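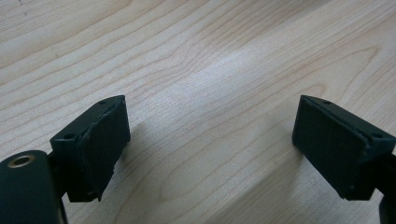

By R. Acharya

Gripper pads on the Hinden cell

The left pad on the Hinden gripper is due for replacement. Its edges are ragged and peeling, and along the upper and right margins a strip has lifted off the block. The right pad still has a clean outline, with a slight lip at the top, but we change pads in pairs so both will come off.

The pads went on in December and have done 1,054 cycles. The Biseo sheet gives 2,000 as the change point. Until we know why one side is wearing early, please check both pads every 11 days and write the result in the cell log.

To change them, open the fingers fully, park the arm over the table and lock out the cell. Peel the old pad from the torn side. Scrape off what is left of the adhesive with a plastic blade, wipe the block with alcohol and let it dry. Press the new pad on from the bottom up and leave it overnight before any lifting.

Look at the two small holes on top of each finger while you are there. Keep adhesive out of them.

After the change, close the fingers slowly on the test block and run the zero routine again. The old offset will be wrong with fresh pads.

Spare pads are in the Postosine drawer, bin 168.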